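Buscar en publicaciones Escribe aquí lo que buscas

Hilo, que hoy me he levantado con ganas de contar cosas del taller y luego me decís que no escribo nunca.

1. Llevo bastantes años en Plandier, los suficientes para haber conocido la nave cuando todo se colocaba a mano, se apuntaba en un cuaderno y el cuaderno se perdía cada dos meses. Desde noviembre tenemos una célula automática en preparación de pedidos, la Trirkum, y me preguntáis mucho por ella, así que voy por partes y con calma.

2. Lo primero, el miedo. Lo hubo y lo tuve yo también. Cuando te dicen en una reunión que un brazo va a hacer lo que haces tú de siete a tres, te vas a casa dándole vueltas, y por mucho que te lo expliquen con cariño (y nos lo explicaron con cariño, eso lo digo) esa noche duermes regular.

3. Somos 30 en el turno de mañana y seguimos siendo 30. Lo que ha cambiado es dónde está cada cual. Cuatro compañeras que llevaban media vida en la línea de cajas ahora enseñan tareas: cogen la pinza de mano, repiten el movimiento las veces que haga falta y de ahí aprende la máquina.

4. Enseñar cansa de otra manera. Antes te dolía la espalda, ahora te duele la muñeca y un poco la cabeza, porque tienes que hacer despacio y limpio lo que llevabas años haciendo deprisa y sin pensar. Pedimos pausas cada 45 minutos y las conseguimos — costó dos reuniones y un correo bastante largo, que escribí yo, cómo no.

5. Sihan Jin, que lleva la puesta en marcha, nos pidió en la primera semana que le dijéramos todo lo que la máquina hacía mal. ¡Para qué quiso más! La lista llegó a 29 cosas: que si aprieta demasiado las bolsas, que si deja las cajas giradas, que si se queda esperando una pieza que ya ha pasado. Las fue arreglando con nosotras al lado, y creo que ahí empezamos a llevarnos bien con el asunto.

6. Ayer salieron 681 pedidos. Lo digo sin presumir, que en campaña hemos sacado más a mano y acabando deslomados, pero ayer la gente se fue a su hora y con ganas de tomarse algo. Eso para mí también es un dato.

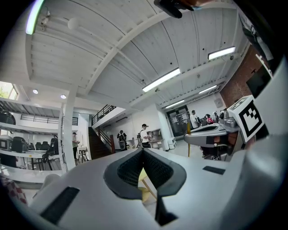
7. ¿A quién le toca pasar a enseñar tareas, lo elige la empresa? Se apunta quien quiere, hay unas 12 horas de formación pagadas dentro del turno y, si al mes no te encuentras a gusto, vuelves a tu puesto anterior con el mismo sueldo.

8. Lo que todavía no me gusta: el plus. La gente que enseña cobra igual que antes y sabe bastante más que antes, y eso hay que hablarlo. En Zamadside, que empezaron antes que nosotros, lo tienen por escrito, y le he pedido a una amiga de allí que me pase el texto.

9. Y otra cosa pequeña, que para mí no lo es tanto: con el brazo en marcha se habla menos en la línea. Hemos movido el café a las diez y media para coincidir todos, también los de mantenimiento, que antes iban por libre y resulta que son majísimos.

10. Mañana toca revisar las bolsas finas, que se le siguen resistiendo. Si alguien trabaja con algo parecido y tiene trucos, que me escriba, contesto a todo aunque tarde.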